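Design and Making project, write-up (second go)
Darcy Campbell, Kellwood group

Project title: sorting small containers at a shared table

What I was trying to do
Work out a layout for a sorting table. Bottles and vials in the middle, trays at one end, everything within reach. Sounds easy. My first plan had the trays at opposite corners and I lost marks for it at the June review last year, fair enough. This is the redo.

Background
Got the idea from the Nonier unit, the one on workplaces and reach. Small containers are a pain. Round ones roll. Caps look the same. At my placement (Beaudoin, dispatch room) everybody had their own way of laying things out and you couldn't take over from someone without starting again. So I wanted one layout anybody could walk up to.

The table
Light wood top, block style, long strips. I like it, but the grain is busy and a pale vial can get a bit lost on it. Plain top would be better for the yellow ones. Good daylight at one end of the room, maybe too good. Glare is a problem I should of planned for.

Containers
Orange see-through pill bottles with white caps, the standard sort. Small plastic vials in pastel colours, teal, yellow, purple and so on. Trays: one yellow, one clear, side by side. Plant stays where it is, I was told not to move it.

Rules I set
- bottles to one tray, vials to the other, caps stay on
- nothing stood upright before sorting, they start lying down
- 60 seconds a round, then stop, even if not finished
- 2 rounds per layout, then swap trays over
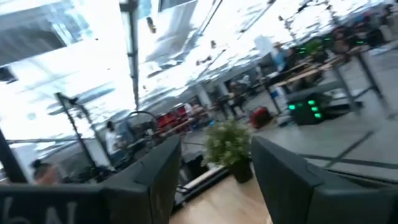
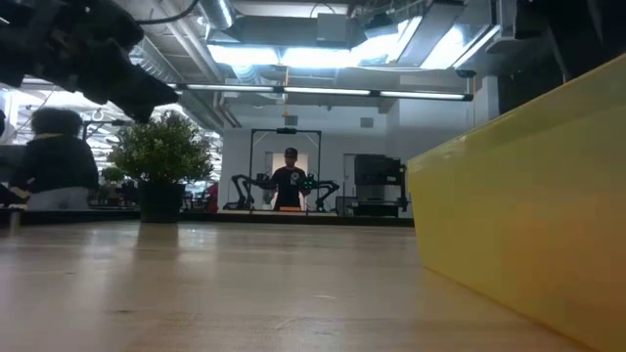
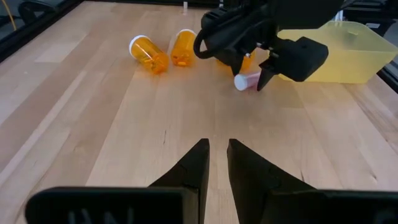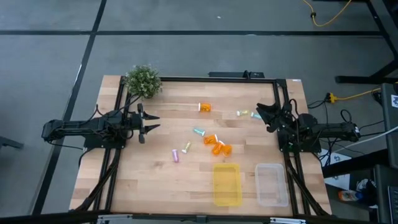 The last one is the layout I ended up with, trays together at the near end.

Darcy, I would question the time limit. A limit makes people hurry, and then you are measuring nerves more than the layout. Did you try any rounds with no clock at all? I would also like to know what counts as a mistake, because a bottle dropped beside the tray and a bottle put in the wrong tray are very different things and your rules treat them the same. Trerkivberg

Ok, answering that as I was asked to leave the comment in. No, no rounds without a clock. Ran out of afternoon. On mistakes, agreed, I only wrote down "wrong" and that was lazy. New sheet has two columns, missed and mixed up.

What I got
21 rounds I can use. The rest I binned becuase the tray order wasn't written down. Side by side trays were quicker than corners and there was less reaching across. Which tray got which container made less difference than I thought. Colour of tray did matter a bit, people kept wanting to put orange bottles in the yellow one even when the card said clear. Should of seen that coming. Two clear trays next time, with big labels.

Vials took longer than bottles. Smaller, and they roll when you go for them. Tried a thin mat for a few rounds, helped, but then it ruckles up at the edge.

Problems
Start positions. I said "scattered" in the plan and that isn't a proper instruction, every round was a different spread. Need a template, probably just pencil marks on paper.
Tray edges. Want lower ones.

Cost
Limit was 600 for the whole group and my share was tiny, vials and trays only. Receipts in the folder.

Still to do
Labels, the template, the rounds without a clock. Redraw the plan to scale, the one in the appendix is the old version with the corners, ignore it.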